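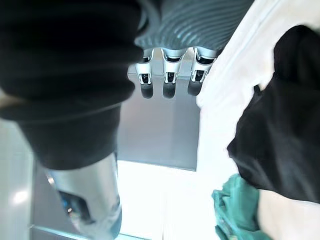 **De:** Bouchra Shehata
**Para:** lista de vecinos de Hestedo
**Asunto:** Re: horario del agua en agosto

Moataz Amrani escribió:

> ¿Alguien sabe si en agosto mantienen los cortes nocturnos? En el 723 no han puesto aviso.

Hola, Moataz:

Sí, se mantienen, de 23:00 a 6:00. En el 729 el aviso está en el portal. La cuota extra es de 15 euros por vivienda y se pasa con el recibo de agosto. Los del depósito de 60 litros tenéis que cerrar la llave antes del corte.

Un saludo,
Bouchra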